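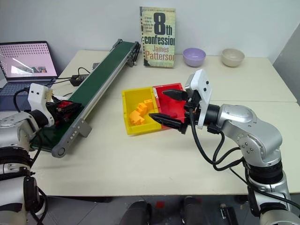

Would it be possible to have the red and yellow bricks apart from each other before anything else is done, the Portela lending room asked in its reply to our last report. They said mixed tubs were the one thing borrowers complained of, more than missing pieces or late returns. We took that as our first job for this period, and most of what follows is the result.

Progress report to Atidia
Jeltum Toy Lending, brick sorting and box refill
Mar 9, 2018

1. What the grant covers

The grant pays for the sorting table, the divided boxes, the table conveyor and the hours spent on sorting and checking. It doesn't cover the purchase of new bricks. All bricks in this report were donated or came back from boxes already on loan.

2. Work done

We started the period with 3154 bricks in unsorted bags. Of these, 2479 are now sorted by color, checked for damage and put into stock. The other 675 are still in bags at the Wonik Street store and are the older donations, which need more washing than we planned for.

Sorting is done at one long white table against the back wall. Bricks travel along the green belt toward a divided box, and each goes to the side with its own color, yellow to yellow and red to red. We tried open trays first. The trays slid when they were bumped, and a tray that slides puts two colors back together faster than anyone can separate them. The divided box is heavier and stays where it is put.

Belt speed was lowered twice. At the first setting, bricks reached the end in bunches and some went over the side rail onto the floor. At the present setting they come spaced out. The slower belt means a full box takes longer, but the number of bricks found on the wrong side at the final check has gone down enough that the total time is shorter.

The final check is done box by box under the desk lamp in the next room. Anything cracked, chewed or marked with pen comes out. Pen marks can usually be removed and those bricks go to washing. Cracked and chewed ones are thrown away and written off in the stock book.

3. Boxes

We have 22 divided boxes ready for loan. Each has a label with the box number, and the same number is written in the loan book. We had first put the labels on the lids. Lids get swapped between boxes at home, so the labels were moved to the body of the box, where they stay with the right bricks.

We are using only red and yellow bricks for these boxes. Blue, green and white bricks that turn up in the bags are set aside in a crate and haven't been counted. There is enough in the crate to think about a second kind of box later in the year, but we are not asking for that now.

Some of the donated yellow bricks are closer to orange. Portela asked whether these should be a separate color. We decided to treat them as yellow. A box with one shade of yellow would look tidier, but we would have to turn away good bricks to get it, and the children who borrow the boxes don't appear to mind.

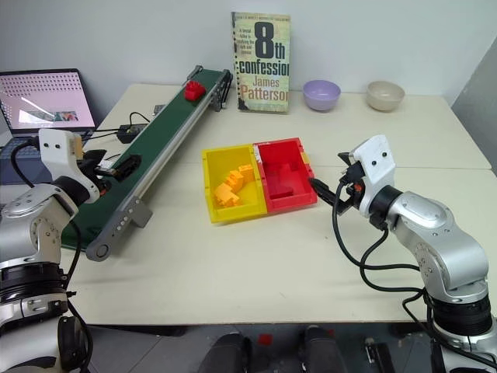 Do the bricks have to be pulled apart before they go into a box? Clusters can go in as they are, as long as every piece in the cluster is the same color. We used to separate them all, and it took up a large part of each sorting session. Mixed clusters still have to be taken apart.

4. Use by the lending rooms

Boxes have gone out from Portela for most of the period and from Wonik Street for the second half of it. Portela keeps its boxes on the low shelf near the door. Wonik Street had them behind the counter at the start, where families had to ask for them, and very few did. Since they were moved out to the front, loans there have picked up.

Returned boxes come back with the colors mixed in most cases. We expected this. A returned box goes onto the belt again before it is lent, and a box of returned bricks is quicker to sort than a bag of donated ones, as the bricks are clean and all of the right kind. Three boxes came back with bricks that weren't ours, a different make and a little smaller. These don't lock properly with the rest and have been taken out. We have asked both rooms to look for them at the desk when a box is handed in.

A few parents asked for a picture card to go in with each box, showing things to build in two colors. One has been drawn up in draft and shows a bridge, a house and a flag. It will be printed if there is money left in the materials line.

5. Problems

Washing is the slow part. The bricks are washed in mesh bags in warm water and then spread on towels. Water stays in the underside of the larger bricks for a long time, and a damp brick in a closed box smells bad within a few days. We lost one weekend's work this way early in the period when a batch was boxed too soon. The batch was washed again and no bricks were lost. Washed bricks are now left out for two nights.

The latch on one box broke in use. It has been replaced from the spare parts that came with the order. If more of them go, we will need to buy a small number of spares, and the price is low enough to come out of the existing budget.

Space on the table is tight. The wall side is used for things that need to be out of the way, such as bowls and books, and the front has to be kept clear for the belt and the box. We have moved the stock book and the unopened bags to a shelf under the window, which helps. A second table isn't needed.

6. Budget

Spending is within the amount agreed. The materials line is slightly under, mainly because we bought fewer mesh bags than planned. The hours line is slightly over on account of the extra washing. We would like to move the unspent part of materials to hours, and ask for your agreement to this in writing. The total doesn't change.

7. Next period

The remaining 675 bricks will be washed and sorted first. After that, the work is mostly re-sorting of returned boxes, which we would like to do on a fixed schedule for both rooms. At present Portela sends its boxes over whenever the shelf runs low, and they arrive in one large delivery. Smaller deliveries would suit the table better, and Portela has agreed to try it.

We will also do a full recount of the stock in July. The count will cover bricks in boxes, bricks on loan (taken from the loan book) and the crate of other colors. Losses from loans will be shown on their own line, separate from bricks thrown away at checking, as you asked after the first report.

The stock book pages and the receipts for this period are attached. The loan book stays at Portela and can be looked at there during opening hours.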